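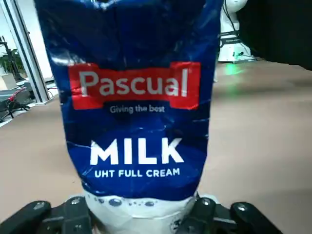 Climate Talk by Thandeka Engelbrecht Now Free to Watch and Read

OSTSIDE – The full recording of the August climate talk by Thandeka Engelbrecht is now online, together with a 46-page transcript and all of her slides. The Endia Forum, which organized the evening, offers both free of charge.

Ms. Engelbrecht spoke for 70 minutes in the Kravets Hall under the title "How Sure Are We About the Rain?" She compared old rainfall records of the Ostside valley with the climate models that the region uses today for its flood planning. In her opinion, the models are useful for temperature, but for local rain they are given too much trust.

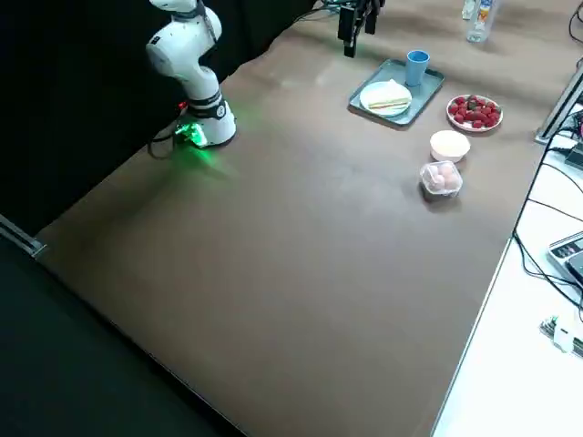 She asked the regional council to publish the error range next to every forecast. "People can live with a wide number," she said. "They must only be told that it is wide."

The talk was followed by a lively discussion. Tarek Ait Brahim, program director of the Forum, read questions from the audience until after 10 p.m. Several guests did not agree with the speaker, and their remarks are also in the transcript.
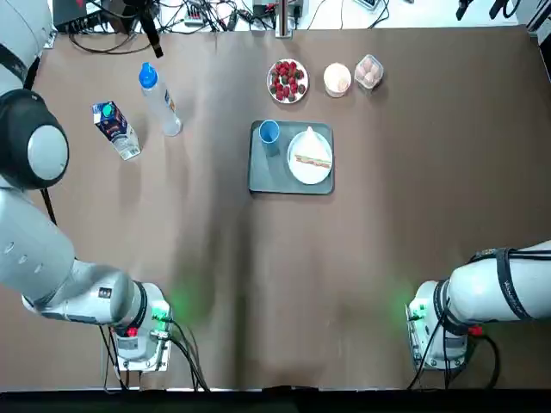
Photo: Endia Forum

In total, 1,022 persons registered for the evening, in the hall and by live stream. The sound of the first five minutes was repaired for the new recording.

"We received many requests for the slides, also from teachers," said Mr. Ait Brahim. "Now everybody can check the sources." 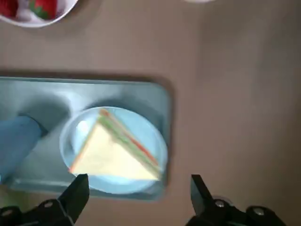 The printed edition will be made by Cikwood Press and can be ordered at the Forum office. Schools in the region receive one copy without cost.

Press contact: Endia Forum, Program Office, Ostside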